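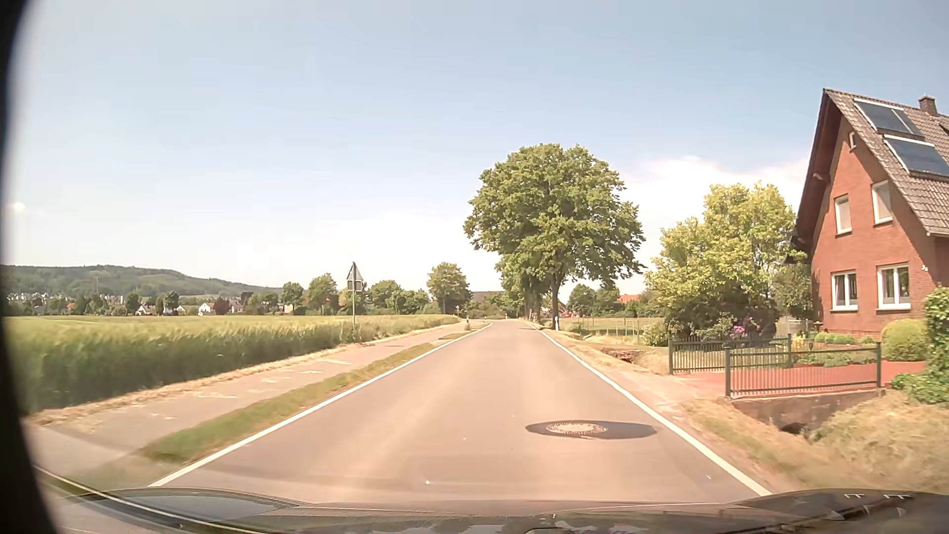
뉴스 > 지역·인프라 > 도로 관리

Wastgate 도로관리과, 맨홀 주변 포장 보수 기준 개정
읽는 시간 4분

2021년 3월 7일

Wastgate 도로관리과가 차도 내 맨홀 주변 포장의 보수 기준을 개정해 공고했다. 개정 기준은 관할 구간에서 새로 발주되는 보수 공사부터 적용되며, 이미 계약이 체결된 공사는 종전 기준을 따른다.

개정의 핵심은 맨홀 뚜껑과 주변 포장면의 높이 차, 이른바 단차의 허용 범위다. 종전 기준은 단차를 현장 감독자의 육안 판단에 맡기고 수치를 두지 않았다. 개정 기준은 준공 시점의 허용 단차를 2mm로 정하고, 직선자를 차량 진행 방향과 직각 방향으로 각각 대어 측정하도록 했다. 한 방향이라도 허용치를 넘으면 재시공 대상이 된다.

도로관리과가 2월에 마무리한 전수 점검 결과도 함께 공개됐다. 점검 대상은 관할 차도에 설치된 맨홀 1271개소다. 점검 항목은 단차, 뚜껑의 흔들림, 틀 주변 균열, 되메우기 부위의 침하로 구분됐다. 보고서는 가장 빈번한 결함으로 틀 주변의 원주 방향 균열을 들었고, 균열을 통해 스며든 물이 기층 재료를 유실시키면서 침하로 이어지는 경로를 주된 손상 원인으로 분류했다.

점검과 분석은 토목 엔지니어링 업체 Nnaji가 수행했다. 책임 기술자 Daithí Brophy는 보고서 요약문에서 "손상은 뚜껑 자체보다 틀과 아스팔트가 만나는 접합부에서 시작된다"며 "절단면의 청소 상태와 접착제 도포량이 보수 부위의 수명을 좌우한다"고 밝혔다. 그는 겨울철 상온 혼합물로 임시 보수한 부위가 정식 보수 없이 방치된 사례도 별도 항목으로 정리했다.

개정 기준에 따르면 보수 부위의 절단선은 틀 외곽에서 최소 50cm 이상 떨어져야 한다. 틀 높이를 조정한 뒤에는 무수축 모르타르로 하부를 채우고, 제조사가 정한 압축강도에 도달하기 전에는 차량 통행을 허용하지 않는다. 표층 혼합물은 층별로 나누어 다지며, 롤러가 접근하기 어려운 틀 인접부는 소형 다짐 장비를 사용한다. 접합부는 전 둘레를 가열형 실란트로 밀봉한다.

폭이 좁은 지방도에는 별도 조항이 신설됐다. 이들 구간에서는 맨홀이 바퀴 주행 궤적 안에 놓이는 경우가 많고 차량이 이를 피해 갈 여유 폭이 부족하다. 이에 따라 일 교통량이 3000대를 넘는 구간은 정기 점검 주기를 종전의 절반으로 줄인다. 제설 차량 운행 노선으로 지정된 구간은 교통량과 관계없이 같은 주기를 적용받는다. 제설 삽날이 돌출된 뚜껑이나 틀에 걸리면 장비와 포장이 동시에 손상될 수 있다는 점이 반영됐다.

우선 보수 구간으로는 Hornedov 방면 연결도로와 Mellmont 남측 진입로가 지정됐다. 두 구간 모두 기존 관로 굴착 복구부와 맨홀이 인접해 있어 포장 이음매가 겹치는 곳이 많다. 공사는 기온이 혼합물 시공 하한을 안정적으로 넘는 시기에 착수하며, 구간별로 한 차로씩 통제하고 신호수를 배치해 교행시킨다. 대형 차량에 대한 우회 안내는 착공 전 현장 표지판으로 고지할 예정이다.

시공 기록 제출 의무도 강화됐다. 시공사는 절단, 틀 조정, 다짐, 밀봉의 각 단계에서 측정값과 혼합물 온도를 기록해 준공 서류에 첨부해야 한다. 기록이 누락된 개소는 준공 검사에서 제외되고 해당 물량의 대금 지급이 보류된다. 하자 담보 기간 중 단차가 허용치를 넘어서면 시공사가 자체 비용으로 재보수한다.

관로를 소유한 상하수도 및 통신 사업자와의 비용 분담 방식은 이번 개정에 포함되지 않았다. 현재는 뚜껑과 틀의 교체 비용을 시설 소유자가, 주변 포장 비용을 도로관리과가 부담한다. 침하 원인이 관로 누수로 확인된 경우의 분담률은 사업자별 협의가 진행 중이다. 도로관리과는 협의가 끝나는 대로 부속 지침을 별도로 공고하기로 했다.

개정 기준 전문과 측정 양식은 도로관리과 민원 창구에서 열람할 수 있다.

문의: 편집부 | 저작권자 © 무단 전재 및 재배포 금지 | 맨 위로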